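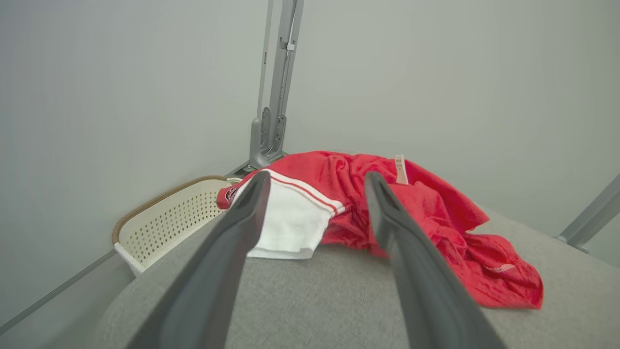 Wrist view, red mesh garment on the grey cushion

Grasp planner loves red, hates grey?
posted by sadiser_dave_not, 15/04/2026

We run Golari for grasp planning on laundry. The wrist camera segments the red garment beautifully. The white waistband, though, gets merged into the light grey upholstery, so the planner offers me grasps on the furniture. Confidence threshold is 80, out of 100. Any ideas?

mudlark
Try 100. Worked for me.

kelpie_loop
Please don't try 100, you'll get no grasps at all, which I suppose is technically fewer bad ones. Fit a plane to the cushion from depth and mask it before segmentation. Yadav has a node for it — the docs are one paragraph and a typo.

Check the head camera as well.

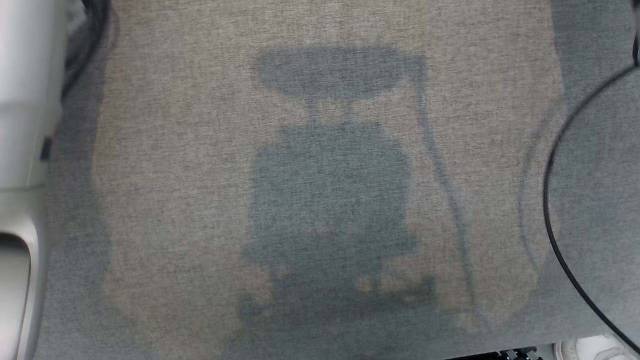

A robot's own shadow on plain fabric is dark, has crisp enough edges and looks grabbable to a colour-only model. Mine filed 139 grasp proposals on itself before I turned on the depth check. Set min_height above your sensor noise and leave the threshold at 80.

tinroof
Same bug in Vusar, ticket 123. Open since July.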